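30 Jan 2026
Notebook, soft goods bench
Entry: drawstring pouches, closure and cord

Carrying on from the August entries. The Grosholm pouches are back on the bench with the new cord. Purpose is to settle the closing procedure and decide whether the black fabric stays in the set. Zdislava Rusnák has the earlier closure notes and will merge this with hers.

Setup
White table, against the brick wall. Height not adjusted. Blinds down on the window side, overhead lights only. Table wiped and left to dry before starting. The adhesive residue from the labelling job is mostly gone; a patch near the back edge still grabs fabric and should be avoided until someone gets to it with solvent.

Pouches under test are the small Enside pattern, single channel, single cord, one exit. Fabric is matte black. Cord is thin, black, supplied by Kumarasinghe on an 800 m spool. The previous spool was 900 m and a slightly stiffer lay, so the closure times in the August entries should not be compared directly with anything from here on.

Closing procedure as it now stands
1. Lay the pouch flat, neck to the side, mouth fully open.
2. Flatten the body with the palm before touching the cord. Air left in the body pushes the neck open again.
3. Find the cord exit and pull the free end out in line with the channel. Pulling across the channel bunches all the gathers on one side.
4. Hold the neck on the far side of the exit while drawing. Without a hold the whole pouch travels across the table.
5. Draw until the pleats meet. Stop there. Further pull only folds the neck over.
6. Let the cord hang. Check that it hasn't doubled back through the channel.

Step 4 is the one that changed. The old wording said to hold the body. Holding the body loads the side seam, and we have seen stitches lift there on four pouches from the first batch. The hold belongs on the neck, one finger width from the exit.

Step 6 was added after the cord was found doubled in the channel more than once. It is easy to miss in black on black. By feel it is obvious: there is a lump just inside the exit.

Gathers
The pleats do not distribute evenly on their own. They form first nearest the exit and the far side stays slack until the last part of the draw. A second short pull, after easing the pleats round with the thumb, gives an even neck. It adds a few seconds and is worth keeping for anything that will be stored. For plain handling trials it can be left out.
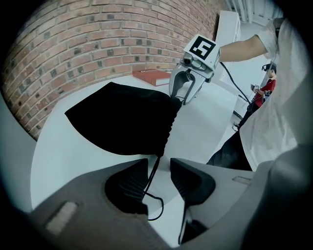
Neck stiffness is noticeably higher when fully gathered than the body is. This matters for picking up. A grasp on the neck holds the shape and the body swings under it. A grasp on the body collapses the fabric and the contents, if any, shift to the lowest corner. I would like all lifting trials written up with the grasp location stated in words (neck, body, corner, cord), as the current sheets only say "picked up" and that is no use for comparison.

Lifting by the cord alone should be recorded separately. It tightens the closure under load, so the pouch comes back down in a different state from the one it started in. Reset to fully open before the next trial, every time.

Cord behaviour
The new lay is softer and takes a curl from the spool. Short free ends curl back on themselves. Tried relaxing a length by hanging it overnight with a washer on the end; improvement is small and it comes back after handling. Steam has not been tried. Leave the curl in for now and note it on the sheet.

Cut ends are fraying. Heat sealing works but leaves a hard bead which then catches at the channel exit. Whipping the end with fine thread is slower and better. Fibre shed from unsealed ends shows up clearly on the white top, so wipe down between sets.

Colour
Black is hard to work with visually. The fabric takes the light and gives nothing back, and the cord disappears when it lies over the body. Against the white table the outline is fine. Options discussed:
- keep black pouch, change cord to a light colour
- keep both black, add side lighting to bring up the pleats
- drop black from the set and use the grey

My preference is to keep both black and deal with the lighting. People own black bags. Kumarasinghe can do the same cord in natural or orange if we decide otherwise, minimum order one spool.

Stock
36 pouches in the tub under the bench, all the Enside pattern. The first batch is in a separate bag marked SEAM and should stay out of trials. Spare cord on the hook. The Bitatico zip cases arrived with the same delivery and have not been unpacked; they need their own entry and their own procedure, and the sheet headings will need changing from "draw" to "slide".

Shelf life of the cord in the channel is unknown. Zdislava suggested cycling one pouch until something gives, by hand, up to 900 draws. I have no objection if it is done in short sittings. Record any change in the draw force by feel at least, as the spring scale is still out for calibration.

To do
Rewrite step 4 on the laminated card.
Add grasp location column to the sheets.
Whip the ends on the remaining spare lengths.
Solvent on the back patch of the table.
Borrow the side lamp and repeat the draw with the lamp low on the left, then low on the right.
Ask Grosholm whether the channel can be cut slightly wider on the next run.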